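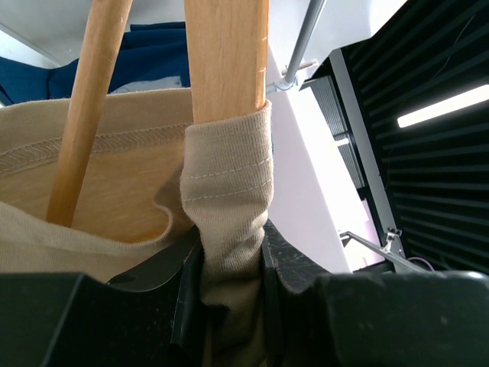 ## 谁在替夹爪干活

公司的通报里说，后整理车间“实现了自动化”。我对这句话不太服气。

夹爪捏住一块米色针织布，布搭在木杆上，缝边露在外面，两行明线清清楚楚。捏布这件事，我们车间的人闭着眼也能做。现在由机器来做，宣传册把它叫作“释放人力”。释放到哪里去了，册子没写。

我去问过组长 Joni Hakala。他的回答很干脆：人没有少，活变了。原来的熟手如今站在旁边，负责把衣服摆成机器认得的样子，卡住了就上前理一理，再按继续。从前一个班能翻三十七种款式，靠的是手感，料子软硬一摸便知。这种本事在新的岗位说明里一个字都找不到，工资表上自然也没有。

支持者爱讲腕伤和腰伤，这话我认。重复动作确实伤人，我自己的右手阴天也疼。可是省下来的那点力气，换成了整天盯着一台机器的紧张，这笔账至今没人算过。Wenlow 厂八月做过一次内部问卷，收回八十三份，问的全是“您对新设备是否满意”，没有一题问到“您还愿不愿意干这一行”。
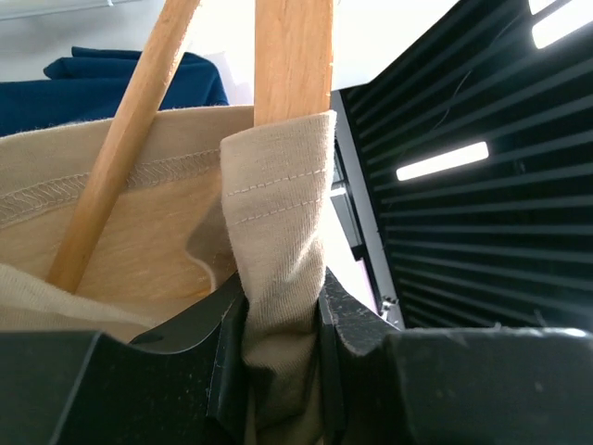
**Pelkonen，2022年10月29日**

写到这里，又收到一份新方案：Ellis 线明年再添三台，培训二百七十人。培训内容我翻了，大半是安全须知和报错代码，讲布料的只有一页。

斜纹布和针织布，捏在手里是两回事，折边有多厚，下手就该有多重。夹爪的黑垫子磨得粗糙，压在布上，布就皱成细细一束。它该用几分力，总得有个懂布的人来定。眼下定这个的是我们的老工人，名义上却叫“辅助操作员”，比原来低一级。

我不反对添机器。我反对的是先把人的手艺拿去教机器，再按不会手艺的标准给人定级。Rillarov 那边的工会已经提出，调试工时要单独计酬，岗位级别两年内不得下调。管理层答复说“正在研究”。这四个字我听了很多年，下次开会我还会接着问。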